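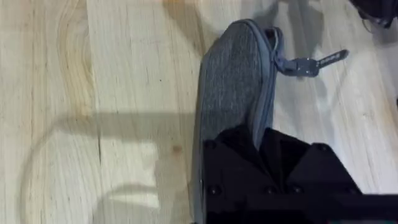 Gripper and zipped case on the workshop floor at Brunton.

Budget notes for the second arm

The purpose of this post is to set out, for readers who have followed the Brunton workshop since it opened, how the money for a second robot arm is to be found and what will be bought with it. Several people have written to ask whether the decision has been made. It has been made in part. The arm itself is settled. The gripper, the mounting and the spares are still under review, and orders for those will not be placed before December.

The first arm was bought from Flatville with very little planning. I compared the price of the arm with the money in the account, found that one was smaller than the other, and placed the order. The account did not include the power supply, the cables, the carriage charge or the base plate. It certainly did not include the time taken to learn the software. I have therefore adopted a stricter method for this purchase, and every item must appear on the sheet before any item is ordered.

The sheet is divided into 3 parts: the arm and its controller, the things the arm cannot work without, and the things that wear out. The last part is the one I neglected before. Gripper screws come loose and are lost. Cables that bend at the wrist must be replaced in time. A sum of £361 has been set aside for parts of this kind, to be held separately and not spent on anything else, however attractive. Should it remain untouched after the first year, it will be carried over.

On the question of the gripper, two suppliers have been considered. Brullus offers a model with a wider opening and a longer guarantee. Zerker offers a cheaper one, and will sell the finger pads separately, which Brullus will not. My present use is the handling of soft goods: pouches, zipped cases, folded cloth and similar articles. Such items change shape when they are pressed, and a zip pull may lie in a different direction each time the case is set down. A wide opening is helpful for this work, but the surface that meets the fabric matters more, and pads are the part most likely to be changed. I am inclined towards Zerker for that reason, subject to a written reply on delivery.

The wrist camera will be of the same type as the one already fitted. A better one could be had for a further £100. I have decided against it. Pictures from two matching cameras can be compared without any adjustment, and the small lettering on a metal tag is of no importance to the task of picking up the case it belongs to.

Consideration has also been given to a proper bench. At present a good deal of the work is carried out at floor level, and this has certain advantages. The boards are pale, so that a grey or black article stands out well against them, and nothing can fall any distance. The disadvantages are chiefly to my knees. There is also the matter of shadows, which the arm throws across the boards and which shift as it moves. A bench would not cure this without a change to the lighting, and the lighting would then require a line of its own. Both have been deferred to next year.

Readers planning a similar purchase may wish to ask for quotations in writing and to note the date on which each one lapses. The Flatville quotation for the second arm stands for 6 weeks. Carriage is listed separately from the price, and the plug fitted is not always the one expected. It is also worth asking what the guarantee says about use on moving or uneven surfaces, as the wording differs a great deal between suppliers.

The full sheet will be published here once the gripper has been ordered. Comments on the choice of finger pads are welcome in the meantime, particularly from anyone who has used them on felt or other rough cloth over a long period.

Posted 3rd October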